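Blanket keeps sliding off the couch, what are you all doing about it?

Posted by pillbug_403 on Saturday, July 20, 2024

So we moved into the Gernville place and the living room came with one of those low armless couches, basically a mattress on a base. I threw a gray blanket over it to protect it and now I spend my life fixing the blanket. Sit down once and the whole thing creeps forward and hangs down the front in a big sad pile of folds. I've tried tucking it in at the back, but there's hardly a gap to tuck into. Do I buy a real fitted cover or is there some trick?
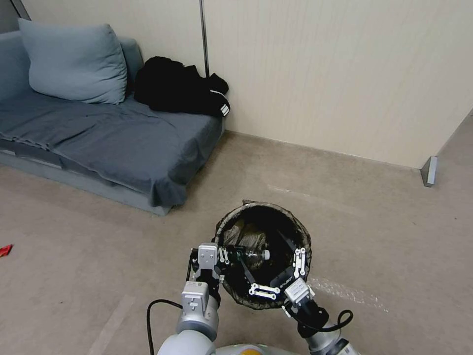
My other problem is that everything in this room ends up on that couch. Pillow, fine, it belongs there. But then a hoodie shows up at the far end and by the weekend there are four more. I do a pickup every night before bed — trash first, then clothes, then the blanket — and the carpet still grows little scraps of stuff overnight. We've got flat beige carpet so anything red or dark on it just yells at you.

mapleandmop wrote:
Foam pool noodles! Cut one to the length of the seat and jam it in the crack at the back, on top of the blanket. Cost me 8 dollars for two and I haven't re-tucked since spring. Looks a little goofy if you pull the pillow away, but who's pulling the pillow away.

pillbug_403 wrote:
Ok that I can do tonight. Does it work when the couch is right up against a wall? Mine is, and the wall is that paneled kind, so I don't want to be shoving hard against it.

mapleandmop wrote:
Should be fine, you're pushing down, mostly.

gernville_gal wrote:
I'm going to disagree with the noodle people. Get a fitted cover. We had the Brornstead one for 9 years and it went through the wash every other week. A loose blanket always looks like somebody just got up from a nap, no matter how you fold it.

tuckandroll11 wrote:
See, I like the nap look lol. It's a couch in a house. Fitted covers on those mattress kinds bunch up at the corners anyway, and then you've got wrinkles you paid for.

gernville_gal wrote:
Only if you buy the wrong size! Measure the depth too. People never measure the depth.

sockdrawer wrote:
For the hoodies, put a hook on the wall near that end of the couch. Mine get hung up maybe half the time now, and half is a lot. And keep the wastebasket out where people can reach it. Ours used to live in the corner and everybody missed.

pillbug_403 wrote:
Mine's a round mesh one and I do like it, except crumbs get through the sides. Do you use a liner?

sockdrawer wrote:
Grocery bag. Not pretty but it works.

tuckandroll11 wrote:
Collis had plain covers marked down last time I went, if you end up going that way. I'd still try the noodle first.

pillbug_403 wrote:
Noodle first, then. If I'm still tucking by August I'll measure for a cover (depth included, I promise).

Last updated: 11 replies, thread open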